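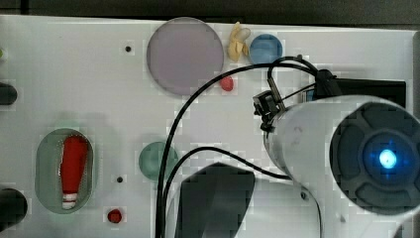 Coten, 2 Jan 2025

Ticket: round-up donations at till not reaching the charity total
Status: open – waiting on Renda
Priority: high

Reported by Coten shop. Customers rounding up for the Waweru food bank appeal, receipt shows the donation fine, but the daily total on the appeal page hasn't moved since the last update. Stuck at 300 pounds. Till reports say 1000.

Checked so far:

Tills 1 to 4 – round-up button on, right charity picked. Receipts OK.
Restarted the back office PC. No change.
Re-sent yesterday's batch by hand. Went through, no error, total still 300.
Runard branch has the same software and theirs is updating. So not the whole system.

Update – found 16 donations sitting in a folder called "unmatched". All from till 3. Charity code on them is 43, which was the August appeal for the hospice. Old code should of been switched off when that one closed. Tills 1, 2 and 4 have the new code but their batches go in the same file, so looks like one bad line holds up the lot.

Changed till 3 to the new code. Test donation of 1p went in the right place. Total on the page still not moving, old file is still blocking it.

Asked Renda to clear the file at their end and move the 16 across to Waweru. Do NOT delete the folder, we need the amounts for the charity's recipt.

Shop has put a note by the tills saying the online total is behind. Staff told to carry on taking donations as normal, money is in the bank either way – checked against the paying-in sheet and it matches the till reports.

Still to do:
Renda to confirm file cleared
Check the other branches for code 43, Runard first
Tell the food bank the right figure before they print their thank you poster

Leaving open till the page shows the full amount.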